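Forums > Storage and Sorting > Small Items > Mixed toy baskets

This site uses cookies to keep you logged in. Accept | Manage

Posted in October by Edwards, Sutport branch

Mixed toy baskets: mesh or solid sides?

Edwards
We have one rectangular wire basket for everything: balls, blocks, play food, soft animals. It fills up and the small things sink. I'm considering solid tubs, 40 cm long, with a set of stepped boxes beside them for sorting. Opinions welcome.

meshfan75
Keep the mesh. You can check the bottom layer from the side, and grit falls through.

Vustura
Disagree. Thin parts catch in mesh. Ours went after one term and the tubs wipe clean. The Civullow ones stack as well.

meshfan75
Stacking is no use if the top tub has to come off every time. The fault is mixing hard and soft items – split those first.

tub_691
Agreed on splitting. On the boxes, what are the tops like? A hole limits what you can post through it. Anything wider ends up back in the basket.

Edwards
Three light wood cubes at different heights. Red top on the highest, at the back, then blue, then pale yellow at the front. Blue and yellow have round holes. Current arrangement, basket on the left:
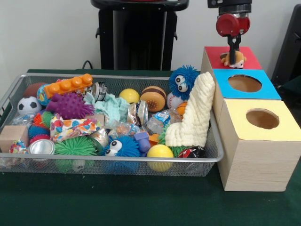 Re: Mixed toy baskets – what to take out first

tub_691
Footballs out first. They take up the most room and don't need sorting. Soft toys next, in a bag.

Vustura
I would still change the basket. 8 litres per tub is enough for play food.

meshfan75
Too small once the blocks go in. Measure the largest block before ordering.

Edwards
Will measure on Friday. Keeping the mesh until then.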